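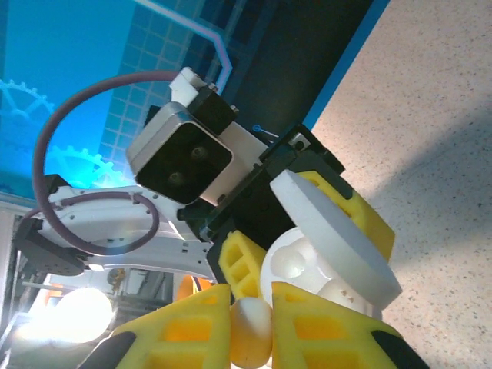
Pre-boarding checklist, Pascual river day tour, Grovham dock to Fladow Island and back. The boat carries snacks, two restrooms and a guide with strong opinions about herons, and it gets looked over before every group. Treat it the way those yellow foam fingers treat the small cream-white object between them: firm enough to keep hold, gentle enough that you don't end up paying for it. Comments are from the Oct 3, 2023 walk-through.

Boarding ramp, non-slip strips in place
OK. One strip has curled at the corner and is waiting for a sandal. Glue it before the season ends.

Life jackets, adult and child sizes
OK. Straps all work. The child sizes were stored under the adult sizes, which were stored under the folding chairs. Put them on top.

Fire extinguisher, gauge in green
OK. Bracket is loose. Also, it is not a hat stand.

First aid kit, sealed and in date
FAIL. Sealed, yes. The seasickness tablets ran out in May, as did the patience of everyone who asked for one. Replace before next sailing.

Load plate readable
OK after cleaning. Limit is 500 pounds of baggage on the rear deck. Coolers count as baggage. So does whatever people bring back from the Fladow gift shop.

Radio check with Grovham dock
OK on the second try. First try reached a man selling bait.

Island landing, handrail and steps
FAIL. The stone steps date from 1798 and the handrail feels older. Bottom bolt turns by hand. Groleo has the repair order. Land at the north beach until it's done.

Trail to the overlook, around 200 yards
OK. Branches trimmed. The sign saying "Easy Walk" should be moved to a trail that is one.

Safety talk given before departure
OK, though the heron section ran longer than the life jacket section. Swap them.

Result: hold for 2 repairs. Recheck the first aid kit and the handrail, then sign the sheet in the wheelhouse.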